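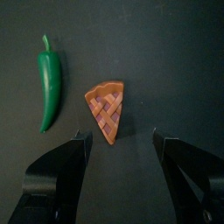

News from the Ustthorpe allotments

Well, what a spring it has been for us, and thank you to everybody who came along on Thursday evening to swap seedlings in the hall. We had so many trays of tomatoes that Dionysis Pappas had to fetch a second trestle from his van, and even then the courgettes ended up on the floor by the piano! If you took home a pot marked "mystery squash", do let us know in the autumn what came of it.

The peppers and chillies went first, as they always do. Angeliki Antoniadis brought her mother's long green ones again and gave a lovely little talk on getting them through a cold May (fleece at night, a sunny sill for as long as you can bear the clutter, and a light hand with the watering can). She pinches out the tops when the plants are as tall as a teacup, which I have never been brave enough to do, but her harvest last year filled two shelves of the freezer, so I shall be trying it on half of mine. 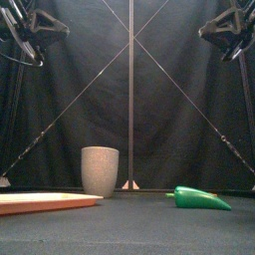 Now, on to the water. The new butt behind the Ahuja plots holds 200 litres and is there for all of us to use, but please do turn the tap off fully, as it drips if you leave it at a slant. The old tank by the gate holds 400 and will be scrubbed out before the end of the month, so bring your own cans filled from home that weekend if you possibly can.

We also had a very kind offer from Nelalov, the bakery on the corner, who will take any spare herbs and rhubarb from June onwards and give us bread in return. Leave your bundles in the green crate before nine in the morning, tied with string and with your plot number on a label.

The plant stall made £109, all of it going towards mending the fence on the lane side. Seed orders for the autumn onions go in with Dionysis, and he would like them by the last day of April, please, with the right money in an envelope.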